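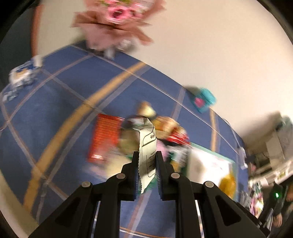
Packet held upright between the ribbed pads, serrated side against the left jaw.

Step 4: Setting the jaws for thin packets

Steps 1 through 3 covered the handle, the linkages and the trigger cable. At this point the gripper should open and close freely by hand with no load. The remaining work is alignment, pad fitting and grip tuning, and it takes one evening at a kitchen table with ordinary tools.

Parts and tools

Dresasance linkage set, assembled as in Step 3
2 ribbed rubber pads, cut to the length of the jaw face
Contact adhesive
300 grit sandpaper
Hex key to match the pivot screws
Feeler gauge or a strip of printer paper
A mixed pile of small packaged goods for testing

Aligning the jaws

Close the jaws slowly and look at them from the handle end. The faces should meet along their full length. If the tips touch first, loosen the inner pivots a quarter turn, press the jaws flat against each other and retighten. If the base touches first, do the same with the outer pivots. Both sides must end up at the same tension. A stiff side will lag and push the object sideways before the grip closes.

Slide a strip of paper between the closed jaws at the base, middle and tip. It should drag evenly in all three positions.

Fitting the pads

Sand the jaw faces until the shine is gone and wipe off the dust. Apply adhesive to both surfaces, let it go tacky, then press the pads on with the ribs facing inward. Clamp lightly. Leave overnight before loading. Trim any overhang with a sharp blade, as a loose edge will catch on foil seams.

Tuning the grip

The Matsuda return spring supplied with the set is too strong for light packaging. I replaced mine with the softer one from the Gadgate spare bag. With that spring, 58 mm of trigger cable between the stop and the lever gives full travel without crushing a flat sachet. Adjust in small steps and lock the nut after each change.

Testing

Put the goods on a tablecloth. Bare wood lets packets slide away before the jaws close. Group them closely, with different heights and finishes, and pick from the middle of the group.

Start with a tall, narrow packet. Approach from the side, take it by its edges and lift straight up. If it twists, recheck pivot tension. If it slips down, the pads are too smooth or the cable is too long. Then repeat with something glossy and something rounded.

Maintenance

Check the pivots every 2,000 cycles. Replace the pads when the ribs have worn flat at the tips.

Step 5 covers the wrist mount and cable routing.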